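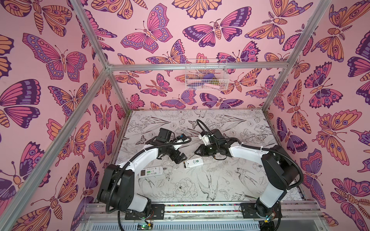 Butterfly paper on three walls, line-drawn panel on the floor, wire basket on the back wall.

28 December 2019

Lining of the enclosure. Wall paper is the Tatska butterfly and moth pattern, pink ground, one roll. Floor panel is the Lūse flower and bird print, black on white.

Cut wall pieces 5 mm oversize and trimmed in place with a new blade. Pattern not matched at the corners; the repeat is too long and the offcuts would have cost a second roll. Clastero paste left to stand 27 minutes, then brushed on thinly. One bubble low on the left, pricked and rolled flat.

Basket hung below the back beam. Small items go in there from now on, not on the floor panel. The two white remotes stay out for the present.

Floor print marks easily. Wipe with a dry cloth only. Grustard cleaner lifted the black from a test offcut after 60 seconds.

To do: price a spare floor panel, check paper edges again in May.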